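# Can a Robot Do the Dishes Yet?

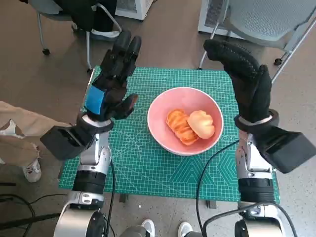
*Two robot arms, one pink bowl, and two pieces of toy food.*

Think about the last time you cleared the table. You picked up a bowl, carried it to the sink, and scraped out the leftovers. You probably talked to someone the whole time. It was so easy that you may not remember doing it.

For a robot, that same job is one of the hardest there is.

## Why start with toy food?

Many robot hands learn to work with toy food before they get anywhere near a real supper. Toy food doesn't drip or get squashed. If the robot drops it, a person picks it up and puts it back. Real spaghetti would be a mess after one try, and a robot may need a lot of tries.

The mat under the bowl is a cutting mat, the kind people use for sewing and crafts. It has a grid of white lines on it. Lines like these are handy when you want to put a bowl back in the same spot, or move it over by a small amount to make the job a little harder.

Young-sook Seo teaches robots to tidy up at a small workshop called Ustetti. One of her practice jobs was moving a toy bun from a bowl to a plate. She had the robot try it 117 times in one week. It got the bun onto the plate 80 times.

"My nephew asked if that was a good score," she says. "I told him to think about his own breakfast. Would he be happy if his toast landed on the floor that often?"

## What your hand knows

Hold your hand up in front of you and wiggle your fingers. Now pick up a pencil. Your fingers bent by different amounts, and your thumb moved across to meet them. Your skin felt the pencil and told your brain how hard to squeeze.

A robot has to get all of that some other way. Small motors move the parts. Sensors can measure how far a finger has bent or how hard it is pushing. A computer puts the numbers together and decides what to do next.

Look at the hands in the picture again. They have fingers and a thumb, like yours, and they are wearing black gloves. The fingertips of the right glove have a pattern of dots for grip. You may have seen gloves like that in a garden shed. A smooth, hard fingertip slides off a bowl easily, and a grippy one doesn't slide as much.

## Seeing is hard too

You can look at a bowl and know right away that it is a bowl, even if it is upside down or half hidden under a dish towel. A computer looking through a camera gets a big grid of colored dots. It has to work out which dots are bowl and which are table.

Some things are extra tricky:

- Clear glasses, because the camera sees what is behind them
- Shiny spoons, because they reflect the lights
- Wet plates, which are slippery and shiny at once
- Socks, which never have the same shape twice

Socks come up a lot when you talk to people who build robots. Vangelis Moschos worked on a laundry robot for a company named Bramex. It could fold a bath towel if the towel was laid out flat first. He never got it to match a pair of socks from a full basket.

## Which chores can machines do now?

Machines already do some chores in lots of homes. A dishwasher washes dishes, and a washing machine washes clothes. There are round robots that vacuum floors, and others that mow lawns. Each one is built for a single job. A dishwasher can't load itself, and a vacuum robot can't pick up the toy car it bumps into.

Stores and warehouses are a bit easier than homes, since people can set them up to suit the machine. In the town of Givetville, a hardware supply company called Rastogi has a robot that moves boxes from one shelf to another. Every box is the same size. It can move 900 of them in a day. Sunita Kaushik runs that part of the building, and she still has 6 people on her team for everything that doesn't come in a box, such as rakes, hoses, and bags of soil.

Your kitchen is not set up for a robot at all. The mugs don't match. The cat walks across the counter. Someone leaves a chair in a new place every day. You get used to that without trying, but a robot has to be ready for each change.

So the answer to the question at the top of the page is "some of it, some of the time." A robot in a workshop, with people nearby to help, can learn to move a bowl or pick up a bun. A robot that walks into any kitchen and cleans up after any supper is still something people are working on. Builders disagree about how long it will take. Young-sook won't guess.

## Try it yourself

You need a plastic bowl, a plate, two small toys, a pair of thick winter gloves, and a friend.

1. Put the toys in the bowl. Set the plate next to it.
2. Put on the gloves and move the toys to the plate. Put them back.
3. Now close your eyes. Your friend tells you where to move your hands, using only the words *left*, *right*, *up*, *down*, *forward*, *back*, *open*, and *close*.
4. Trade places and try again.

Most people knock the bowl over at least once — use plastic! When Naa Kwofie's class tried it, the hardest part was knowing when to say "close." Too early and the fingers shut on air. Too late and the toy had already been pushed away.

## Words to know

**Sensor:** a part that measures something, such as light, heat, or pushing.

**Motor:** a part that makes something move.

**Joint:** a place where two parts meet and can bend or turn. Your elbow is a joint. Robot arms have them too.

**Grip:** how well one thing holds on to another.

*Written by Manju Srivastava, June 2022*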